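# Why Do Bands Do a Sound Check?

If you have ever gone to a concert a bit too early, you may have heard something odd coming through the doors. Thump. Thump. Thump. Then a voice saying "one, two, one, two," and then the thump again, over and over, until you began to wonder whether the drummer had forgotten the rest of the song!

That was a sound check, and it is one of my very favorite parts of a show, even though hardly anyone in the audience ever gets to see it.

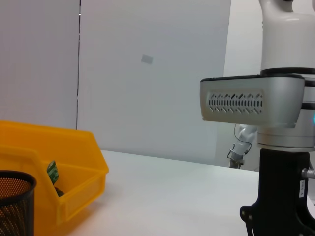
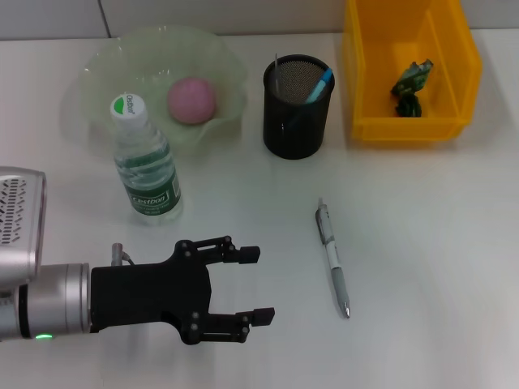
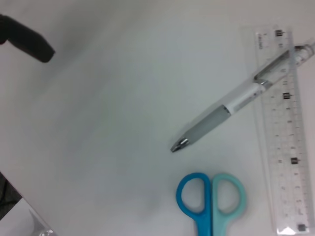
Let's pretend we are going to see a band called Haruna, who are playing tonight at the Pledton Hall. The doors open at seven, but the band gets there in the middle of the afternoon, when the hall is quiet and all the lights are on and it looks a good deal less magical than it will later (you can see the scuffs on the floor, for one thing).

## First, what is sound?

Put your fingers on your throat and hum. Do you feel that buzzing? Something in there is shaking back and forth very quickly, and the shaking pushes on the air, and the air carries the push along until it reaches somebody's ear. Every instrument does this in its own way. A guitar string shakes. A drum skin shakes. In a flute, it is the air inside the tube that does the shaking.

We even have a way of counting it. If something shakes back and forth 100 times in one second, it makes a low note, the kind a bass guitar plays. If it shakes 500 times in one second, the note is a good bit higher. Try humming your lowest hum and then your highest one, and see if the buzz in your throat feels different.

## Why not just start playing?

Well, the Pledton Hall holds 400 people, and a singer's voice is no match for a drum kit. So the voice goes into a microphone, and the guitars and drums usually get microphones or cables too, and all of those run to a big desk called a mixer. The mixer has a row for each sound, with a slider to make it louder or softer. Haruna's mixer has 36 rows! That is a lot of sliders for one person to look after.

The person at the mixer is called the sound engineer, and what the engineer wants is to hear each thing by itself before hearing everything together. So that's the reason for all the thumping. The drummer hits the big bass drum again and again while the engineer moves the sliders and listens. Then comes the snare drum, then the cymbals, then the bass, then the guitars, and the singer often has to wait until nearly the end, drinking water and getting a little bored.

## The speakers that point the wrong way

Next time you see a band, look down near the singer's feet. You may spot some speakers that face the band, with their backs to you. These are called monitors. The big speakers at the front of the stage are pointed at the audience, so the people on stage would hear mostly a muddy boom without them, and it is very hard to sing in tune when you can't hear yourself. (Try singing with a vacuum cleaner running, if a grown-up doesn't mind.)

Each player can ask for something different. The singer might want lots of voice and a little piano. The drummer might want plenty of bass and hardly any of anything else.

Sometimes a microphone hears a speaker, and sends that sound back into the same speaker, and round and round it goes, getting louder each time until there is a horrible squeal. This is called feedback. The engineer fixes it by turning something down, or the singer takes a step away from the speaker.

## The last song before the doors

When everyone is happy, the band plays one or two whole songs to an empty room. Then the engineer walks to the back of the hall to hear how it sounds from there. An empty hall is more echoey than a full one, as people and their coats soak up sound like big soft cushions, so a good engineer leaves a bit of room for changes later on.

Then the band goes off to have supper, and the doors are opened, and in come the first people looking for a good place to stand.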